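Slip Resistance and Wear of Finished Wood Stairs in a Shared Student House

Project report, Building Materials II
Marlina Goh and Roland Yeoman
October 2019

1. Background

Stairs in older rental housing are usually finished with whatever coating was on hand when the last tenant moved out. The finish determines how much grip a shoe or a sock has on the tread, and it also determines how quickly bare wood is exposed at the nosing, where most of the load lands. Building codes set limits on riser height, tread depth and handrail height. They say much less about the surface.

The house we studied is a three-story wood-frame building with one main staircase and a short return flight to the attic rooms. It is shared by 7 tenants. The main flight was refinished in May, before the current leases started, which gave us a known starting point for wear.

The questions were:

How does the friction of the tread change between the center and the sides?
Does a low-sheen finish keep more grip than a gloss finish under the same traffic?
Is the wear at the nosing enough to justify strips or a runner?

2. Materials

Two water-based floor finishes were compared. Dreltari is sold as a satin finish and was already on the upper half of the main flight. Plultora is a gloss finish and was on the lower half. The landlord had run out of the first can partway down and used the second for the rest, so the split was not designed by us. We treated it as a found experiment and did not recoat anything.

For the lab part, we cut test boards from a single length of red oak, sanded them to the same grit, and applied two coats of each finish by brush. The boards cured for two weeks in the materials lab before testing.

3. Method

3.1 Friction

Static friction was measured with a drag sled. The sled is a flat steel plate with a rubber or cotton pad on the underside and a spring scale hooked to the front. Total mass with the pad attached was 1660 grams. The sled was placed on the tread parallel to the nosing and pulled until it first moved, and the peak reading was recorded. Each position was tested with the rubber pad, then with the cotton pad. Treads were vacuumed and wiped before each session and left to dry.

The wet condition was tested only on the lab boards. We did not want to leave water on stairs that people were using.

3.2 Traffic

Tenants kept a tally sheet at the foot of the stairs for one day and marked each trip up or down. The total was 138 trips. This is likely an undercount, as the marks thin out late in the evening.

3.3 Abrasion

Lab boards were abraded with a weighted pad faced with fine sandpaper. Each board received 800 strokes. Gloss was judged by eye against an untouched board before and after.

4. Results

4.1 Friction on the stairs

With the rubber pad, the center and the sides gave nearly the same reading on both halves of the flight. With the cotton pad, the center of the gloss treads read lower than the sides. The satin treads showed the same trend, but the difference was small and within the spread of repeated pulls.

The lowest readings of the whole set came from the cotton pad on the second gloss tread from the bottom. Two tenants had independently named that tread as the one where they slip in socks.

4.2 Friction on the lab boards

Unworn boards were close to each other when dry. When wet, the gloss boards lost more grip with the rubber pad than the satin boards did. After abrasion, both finishes gained some dry friction — the scratched surface holds the pad better than a smooth one.

4.3 Wear at the nosing

Finish was thin along the nosing on most treads and worn through on the lowest three. Wear was heaviest slightly to the handrail side of center. People appear to drift toward the rail on the way down and walk closer to the middle on the way up, though we only have the tally sheet and some casual watching to support this.

4.4 Handrail

The rail is continuous around the curve and can be held for the full length of the flight. Its finish was not tested. Tenants carrying laundry or groceries reported that they often go down without a free hand, so the rail does not make up for low tread friction in those trips. 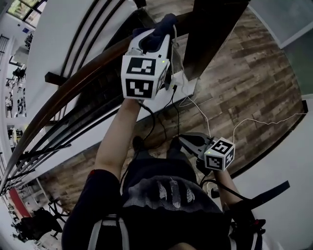 5. Discussion

The gloss finish is the weaker choice for this staircase, mainly for people in socks. The result should not be stretched further than that. The two finishes sit on different halves of the flight, and the lower half may collect more grit from the front door, so finish and location cannot be separated with our data. The lab boards help, but they were cured indoors under steady conditions and had no foot traffic.

The spring scale was the largest source of error. The needle jumps at the moment of release and the peak is easy to misread. A scale with a peak-hold marker would have been worth borrowing.

6. Recommendations

Recoat the lower half with the satin finish at the next turnover. Until then, fit adhesive strips on the lowest three treads, set back slightly from the nosing. A runner would also work but has to be fixed at every tread, and the curve makes it harder to lay flat.

7. Division of work

Goh prepared the lab boards and ran the abrasion tests. Yeoman built the sled and took the stair readings. Both authors wrote the report. Raw readings are in the appendix, sorted by tread number from the bottom.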